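Uma tarde em Gulell, entre braços e brinquedos

Cheguei ao laboratório da Deltska às 14h, com a pontualidade de quem não conhece a cidade e foi poupado pelo trânsito. No portão, deram-me um crachá e um café que prefiro não classificar.

Quem conduz a visita é Lenka Machala, que explica o método sem slides, coisa rara. O robô aprende a tirar objetos de um cesto atulhado e largá-los em caixas com um furo em cima. A novidade está no que ele faz com a dúvida: antes de fechar os dedos, o programa, batizado de Cluvow, compara várias pegadas possíveis e só avança quando elas concordam entre si. Se discordam, pede outra imagem. Conheço gente que se beneficiaria do procedimento.

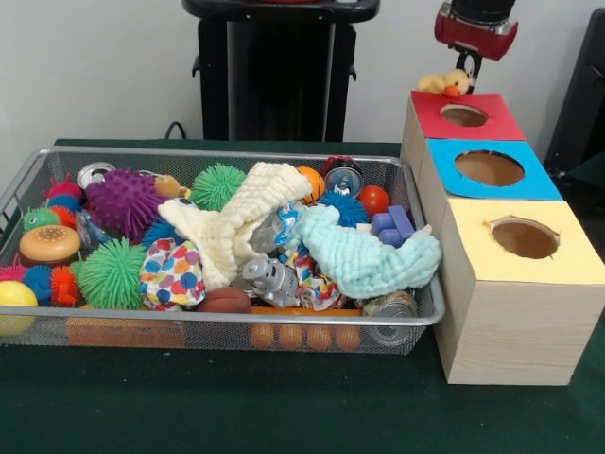 O treino usou 2632 tentativas de pegada, e a avaliação, outras 500. O resultado foi de 86% de acertos, contando como acerto só o objeto que passa pelo furo. Perguntei pelos 14% restantes. Peter Sokol, que escreveu boa parte do código, respondeu "tecido" e mudou de assunto. Wing-yan Chung teve mais paciência: pano se dobra, esconde o vizinho e às vezes o leva junto. Latas amassadas também dão trabalho, por causa do reflexo.

Cada decisão demora sete segundos, tempo que um visitante preenche inclinando a cabeça junto com a máquina. A equipe quer baixar isso antes de junho. Saí pelas 16h, ainda de crachá, e tive de voltar do ponto de ônibus para devolvê-lo.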